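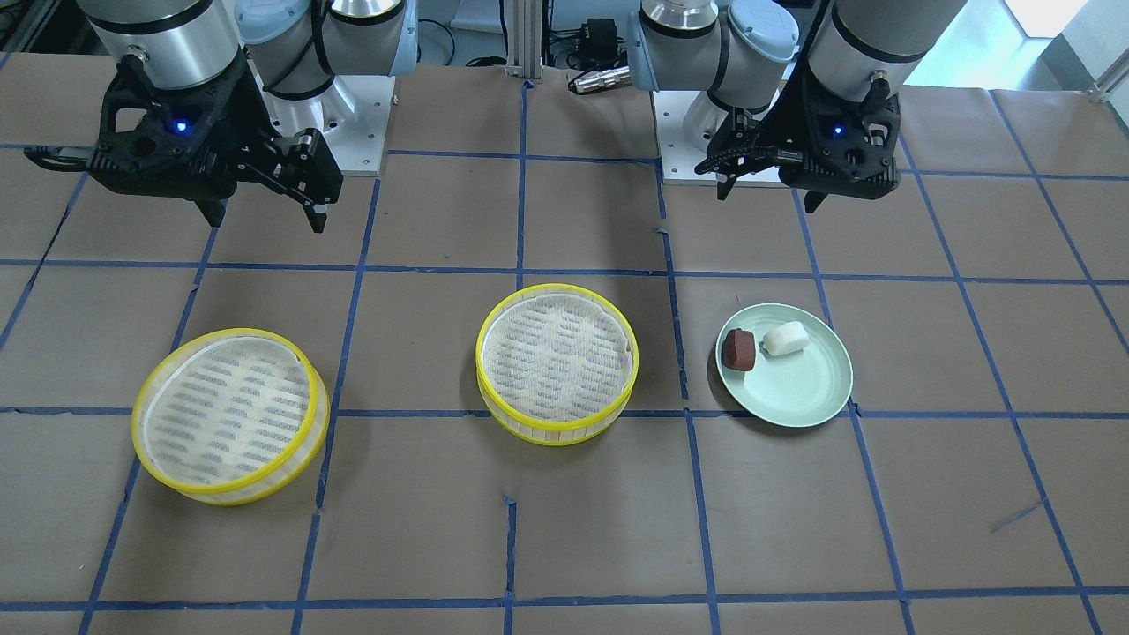 Châu Đặngさんからは、蒸すと野菜の栄養が逃げないというのは本当だと思う、少なくとも茹でるよりはましなはずで、そこまで疑ってかかる必要があるのか、というコメントが前回の記事に付いた。

もっともな意見だと思う。水溶性のビタミンは茹で汁に出る。蒸せば湯に浸からないのだから、出ていく量は少なくなるだろう。そこに異論はない。私が前回ひっかかったのは「逃げない」という言い切りのほうで、売り場でも本でもテレビでも、いつのまにか「減りにくい」が「逃げない」になり、最後には「栄養まるごと」になっている。まるごとって何だ。熱に弱いものは蒸したって減るし、長く蒸せばそのぶん減る。蒸し器の底の湯を見れば、うっすら色がついている日もある。あの色は何なのか、まるごと派の人に一度聞いてみたい。

というわけで、しつこいようだが、せいろの話の続きを書く。2021年1月5日(火)、正月休みの延長戦みたいな顔をして家にいて、冷凍庫に残っていた肉まんを蒸しながら書いている。そう、持っているのだ、せいろは。持っていて毎週のように使っている人間が文句を言っているのだと思って読んでほしい。

買ったのは10月。きっかけはSaragihという生活雑貨の店で、入ってすぐの台にせいろが積んであり、手書きの札に「これひとつで毎日の食卓が変わります」とあった。毎日の食卓が変わると言われると、私はまず今の食卓の何がいけないのかと思ってしまう。うちの食卓は焼いた魚と味噌汁と昨日の残り物でできていて、特に変わってほしいとも思っていなかった。それでも買ったのは、電子レンジで温めた肉まんの、皮の端が固くなるあれが嫌だったからだ。理由はそれだけで、健康とか暮らしとかは関係がない。

で、肉まんはたしかにうまくなった。これは認める。皮がふっくらして、端まで柔らかい。ただし時間はかかる。湯を沸かし、せいろを置き、凍ったままの肉まんを入れて、食べられるまでに台所に立ってから22分。レンジなら、まあ、比べるまでもない。札には時間のことなど一言も書いていなかった。「入れて置くだけ」とは書いてあった。置いている間に私がずっと湯の減り具合を気にしていることは、あの札を書いた人の勘定に入っていない。

「ほったらかし調理」という言葉にも同じ疑いを持っている。ほったらかしと言うからには家を出ても風呂に入ってもいいはずなのに、蒸し物でそれをやれば鍋が空焚きになる。せいろの縁が焦げたという話は、少し検索すればいくらでも出てくる。あれは「かき混ぜなくていい調理」くらいに言い直すべきだろう。売れない名前だとは思うが。

さて、栄養の話に戻る。前回の記事を書いたあと、どうしてあんなに言い切る人が多いのか気になって、手元にあった蒸し料理の本とネットの記事を読み直してみた。おもしろいのは、どれも言い回しがよく似ていることだ。「素材本来の甘みが引き出され」「油を使わないからヘルシーで」「旨みをぎゅっと閉じ込め」。この三つが順番を変えて出てくる。閉じ込めておいて引き出すのだから忙しい。

油を使わないからヘルシー、というのも雑な話だと思う。蒸した豚バラは、やっぱり豚バラである。多少の脂は下に落ちるにしても、山盛り食べれば山盛りの豚バラを食べたことになる。それに蒸しただけの野菜は味が薄いから、結局ごまだれをかける。私はかなりかける。本の写真のたれは小皿にちょっぴりだが、あの量で済む人が本当にいるのだろうか。うちの場合、炒め物に使う油よりも、せいろの日のごまだれのほうが熱量は多い気がする。気がするだけで、計算はしていない。計算していないことを断っておくのが、あちらと私の違いだと思いたい。

それから、Poma。鍋のメーカーで、ここの蒸し器の商品ページに、利用者の声として「蒸し生活を始めてから朝の目覚めが変わりました」という感想が載っていた。下に小さく「個人の感想です」。目覚めですよ。蒸し器と目覚めの間に何があるのか、私には想像がつかない。夕飯が軽くなって胃もたれが減った、というならまだ筋は通るが、それなら軽い夕飯の手柄であって、茹でても煮ても同じことが起きるはずだ。新しい道具を買った人は、たいてい同時にほかのことも変えている。早く帰るようになったとか、菓子をやめたとか、季節が涼しくなったとか。それを全部道具のおかげにしてしまうのは、道具を売る側には都合がいいだろう。

レビューの数で押してくるのも苦手だ。その商品ページには479件と大きく出ていて、平均点もずいぶん高い。全部読む気にはならないので新しいほうから順に眺めていったら、「まだ使っていませんが見た目がかわいいので星五つ」というのがあった。こういうのを責めるつもりはない。かわいいのは大事だ。でも点数はひとまとめにされて、よく蒸せる鍋の点として表示される。使っていない人の五と、焦がした人の一が同じ平均に入っている数字を見て、私は何を判断すればいいのか。結局いちばん参考になったのは、星三つで「蓋のつまみが熱い」とだけ書いてあった感想である。

Hivumというレシピアプリも入れてみた。冷蔵庫にあるものを選ぶと献立を出してくれるというので、キャベツ、厚揚げ、豚こま、と入れたら、蒸し物がずらりと出てきた。便利だと思って開くと、ほとんどが「全部入れて蒸す。好みのたれで」。これはレシピなのか。好みのたれの作り方を知りたかったのだが、そこは好みなので教えてくれない。画面の上のほうには一食400キロカロリーと出ていて、たれは含まれるのかと探したが、どこにも書いていなかった。たぶん含まれていないと私はにらんでいる。アプリはその日のうちに消した。

ここまで書くと、ただの蒸し器嫌いに見えるかもしれない。いいところも書いておく。

冷やご飯。これは文句なしだった。濡らした布巾に包んで蒸すと、粒が立って、炊いた日に近いところまで戻る。レンジで温めたときのべちゃっとした部分と乾いた部分のまだらがない。うちの子供の頃は祖母がこれをやっていて、当時は貧乏くさいと思っていた。申し訳なかった。

芋もいい。さつまいもは太いものだと時間がかかって途中で飽きるが、放っておいた里芋を皮つきで蒸して塩で食べるのは、この冬何度もやった。茹でると水っぽくなる里芋が、ねっとりしたまま仕上がる。栄養がどうこうではなく味の話として、これなら人にも勧められる。

逆に、やらなくてよかったと思うのは魚の切り身だ。本には「ふっくら」とあるけれど、私がやると臭いがせいろに移って、次の肉まんがほんのり鱈の味になった。下に紙を敷けばいいと本には書いてある。敷いた。それでも移った。木や竹のものに湯気を通すのだから当たり前で、どうしてもやりたい人は魚用を別に持てということになる。すると今度は置き場所がない。せいろは乾かさないと黒くなるから、棚にしまい込むわけにもいかず、うちでは2段とも窓際に立てかけてあって、朝カーテンを開けるたびに倒れる。

手入れについてもひとこと。「洗剤いらずで楽ちん」と書いてある記事が多い。洗剤がいらないのはそのとおりで、正しくは洗剤を使ってはいけない。使ってはいけないものを、いらないから楽、と言い換えるのは上手だなと感心する。汚れが付いたらどうするかというと、湯で洗ってたわしでこすり、風通しのいいところで乾かす。洗剤でさっと流して水切りかごに伏せるのと、どちらが楽かは人によると思う。私は後者のほうが楽である。

駅の反対側にHenumという小さな点心の店があって、先月そこで昼を食べた。蓋を開けると湯気が上がって、焼売の皮がつやつやしていて、家でやるのとは別物だった。火力が違うのだろう。隣の席では「家でもやればいいんだよね、せいろ買おうかな」と話していて、よほど口を挟もうかと思ったが、黙って黒酢を足した。買えばいいのだ。私だって買った。ただ、家の弱いコンロであの焼売にはならないし、朝の目覚めも変わらない。里芋はうまい。それくらいの話として売ってくれれば、私は何の文句も言わずに買ったと思う。

Ayanda Engelbrechtさんからも前回の記事に質問をいただいていて、蒸し布とクッキングシートのどちらがいいか、とのことだった。私は布を使っている。シートのほうが後始末は早い。布は肉まんの皮がくっつくことがあって、はがすときに底が破れる。だったらなぜ布なのかというと、最初に買ったせいろに付いてきたからで、深い考えはないです。キャベツの外側の葉を敷くのもいいと本にはあって、これは試した。くっつかないし、葉も食べられる。ただキャベツがない日はできない。

そういえば「蒸し布はさらしがいちばん、化繊は体に悪いものが出る」と書いている人がいて、これも根拠が見当たらなかった。出典として貼ってあるリンクをたどったら、同じことが書いてある別の人のブログで、そのブログの出典をたどると、最初の人の古い記事に戻ってきた。こういうのをぐるぐる回っていると肉まんが蒸し上がる。

次は低温で長く蒸すやり方について書くつもり。あれも「酵素が生きている」とか、だいぶ怪しいことが書いてある。湯気に当てて生きている酵素というのがどういう状態なのか、詳しい方がいたらコメント欄でお願いします。できれば、どこで読んだかも一緒に。

お問い合わせ | © 2021 無断転載はご遠慮ください | ページの先頭へ戻る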